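Removing Stains and Marks from Countertops and Tables

Last updated: 16/06/2023
Print this page | E-mail this page

Most marks on a work surface come off with dish soap, warm water and a little time. Start with the mildest method and move up only if you have to. Test anything stronger in a corner near the wall first, and let it dry before you judge the result.

Dry crumbs and grit should go before any liquid does. A soft brush or a barely damp cloth is enough. Grit dragged under a wet sponge is what leaves those fine curved scratches you see when the light is low.

For grease, put a few drops of dish soap in a bowl of warm water, wring the cloth out well and wipe from the back edge toward you. Rinse with a second cloth and dry with a third. Old kitchen grease near the stove may need two rounds. Leave the soapy cloth lying on the spot for 3 minutes before the second one.

Dark tops show streaks, lint and hard water spots more than light ones. Skip the spray polish. Wipe with one part white vinegar to four parts water, then buff with a microfiber cloth until the surface is dry. Do not use vinegar on marble, limestone or any other stone that reacts to acid. 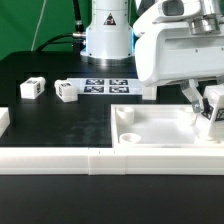 KITCHEN & WORKSHOP: SURFACES

Glue and tape residue

Rub the spot with cooking oil and let it sit while you do something else. Scrape with the edge of an old plastic card, held nearly flat, and wash the oil off with soapy water. A metal blade works faster but will mark most tops. Jonas Zürcher wrote in to recommend a hair dryer on low for label glue - it works, though keep it moving.

Ink and marker

Rubbing alcohol on a cotton ball takes off most permanent marker. Dab, turn the cotton to a clean side, dab again. On painted or varnished wood, stop if you see color or shine coming away. Ballpoint is slower and may leave a faint line.

White rings on wood

Lay a clean dry cotton cloth over the ring and pass a warm iron over it for a few seconds, no steam. Lift and look. Repeat as needed. Black rings have gone deeper and usually mean sanding and refinishing.

Rust

Make a paste of baking soda and water, leave it for about 3 hours, then wipe away. Put felt or cork under cans and tools that stay in one place.

Never mix bleach with vinegar or ammonia. Keep alcohol away from pilot lights, and hang oily rags flat outdoors to dry before you throw them out.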